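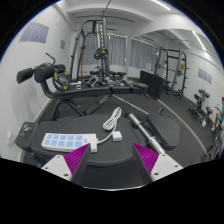 2019-04-28

Sourdough starter, Flallwood rye batch. Doubled in 5 hours this morning, best rise yet! Fed it 200 g flour and the same of water, then left it alone (hard for me). Smells like green apples.

Elie Abu Hammour's idea of holding back the salt for the first rest really does seem to help — dough was stretchy after only 2 folds. Total flour for the loaves: 600 g, mostly the Ciscombe white.

Still to try: a longer cold rest, and the seeded version we gave up on in October. Elie, please save me a jar of yours!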